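Frequently Asked Questions: The Basket Method

Since I put up my post on getting through a cluttered living room in one evening, I've had more than 23 emails, and a lot of them ask the same things. So I've collected my answers in one spot. I'm Jaime, I live in Drarnside with two kids and a dog, and I'm no professional – I just got tired of stepping on stuff!

What is the basket method?
You take one plastic basket, walk through the room, and drop in everything that doesn't belong there. Toys, wrappers, socks, mail, whatever. You don't sort while you walk. Sorting comes later, at a table, sitting down if you like (I do).

Doesn't it get gross, mixing trash with toys?
I get this one a lot. Dry trash only! An empty chip bag can ride along with a stuffed animal for 13 minutes and no harm done. Anything sticky or drippy goes straight to the kitchen.

What kind of basket should I buy?
Something with holes in the bottom, so crumbs fall through and you can rinse it in the tub. Mine came from Herkar, the discount place out by the highway, and it cost me 6 dollars. Pick a bright color. I had a gray one for a while and kept losing it in my own house. Also, go small. A big one turns into storage, and then you have a basket of junk sitting in the hallway until April.

How long should a round take?
I set the timer for 13 minutes and quit when it rings, even if the couch still looks terrible.

Can little kids help?
Sure! My youngest is 5 and loves the collecting part. The sorting, well, she wanders off with the first toy she finds. I let her.

What do I do with plastic bags?
Flatten them. Clean ones go in the drawer for bathroom trash cans, torn ones go out. Check inside first – I once threw away a library card.

Do stuffed animals need washing afterward?
Read the tag. If it says machine wash, I put the toy in a pillowcase on gentle and let it air dry. If the tag is gone, I wipe it down with a damp cloth and call it good.

What order do you sort in?
Trash first, every time, then the things that live in another room, then toys. I lay a towel down if I'm working on anything fabric.

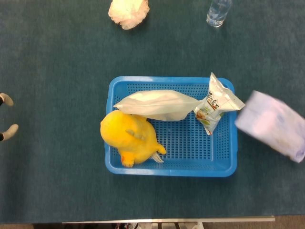 Whatever is left when the toys are put away goes by the stairs, and each person has until bedtime to claim it. My husband's stuff is usually still there in the morning, so I put it on his pillow.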